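Parts room: new shelf order from July

The parts room at Grirnotside has been rearranged, and anyone who last used it before June 20, 2018 will find most things in a different place. Gráinne Gallagher drew up the new layout and Qianru Fang has rewritten the stock book to match. The old stock book is still in the office for reference but should not be written in.

The main change is that the yellow shelving is now sorted by size instead of by supplier. Under the old system everything from Truleck sat together, everything from Doherty sat together, and anything without a delivery note went wherever there was a gap. Finding a single bracket could mean looking in three places. The stock book now runs to 528 lines, and each line gives a shelf, a level and a supplier in that order.

Open cases can stay on the top level while a job is in progress. Please close them and put them back under their own number when you finish. Round parts and small blocks go on the middle level, laid out in rows with a little space between them so they can be checked without being picked up. Hex keys should go back in the drawer by the door — there are 23 on the list and seven of them have not been seen since the spring.

Large covers and shells have always been the awkward ones. They are too wide for the shelves and they scratch if they are stacked. For now they should be handled one at a time, kept off the bare floor and wrapped before they go into store. Trinton has quoted for a padded rack, and we should know in July whether there is money for it.

Clear plastic bins are for parts that are waiting to be fitted. Cardboard boxes are for parts that are going out or coming in. The two have been getting mixed up, so each bin will have a label with the job name and a date. A bin without a label will be emptied back into stock after eight days.

The parts room and the work table:
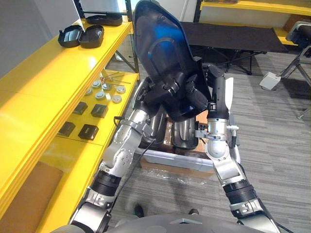
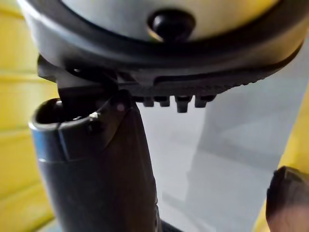
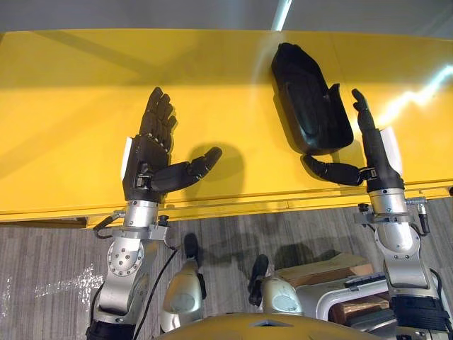 Table space is still booked through the sheet on the office door. Mornings fill up first, and Gráinne would like people to put down a finishing time as well as a start. If you need the whole table, write that in the last column.

Deliveries from Doherty will now come to the side entrance. The driver needs a signature, and the delivery note goes in Qianru's tray the same day. Returns to Truleck should be boxed and marked before they are left out for collection — two went back last month with no reference on them and we are still waiting for the credit.

Corrections to the stock book should be given to Qianru on paper, with the line number. She will issue an updated copy at the end of July.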